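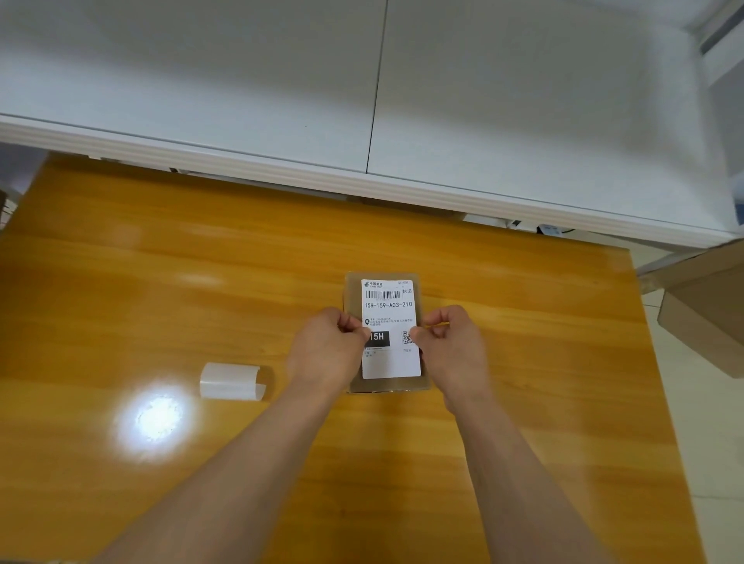

Photo: Faustine Ferrand

06/07/2019

The parcel for the Rimen job is here at last! I'd more or less given up on it (ordered back in March, and I'd stopped checking the tracking weeks ago). China Post label, barcode, then 15H-159-A03-210 in nice clear type, and a big 15H again lower down. I'm copying the code in here as I always lose the label and then can't match anything up.

The whole thing is done up in that brownish see-through wrap, so scissors along the short end please, no knives – we all remember the Hodard gaskets. I want the label kept in one piece if it'll come away. If it won't, just cut round it and stick the lot in the back of this book.

Should be 100 of the small springs plus 20 spares. Paid 1,995 for the order with postage, which still stings a bit, but Pelkonen wanted far more and couldn't give me a date.

To do: weigh a handful against the old ones, bag them up in 30s, tell Drenlow we can start on the second hinge. Tray by the window is free.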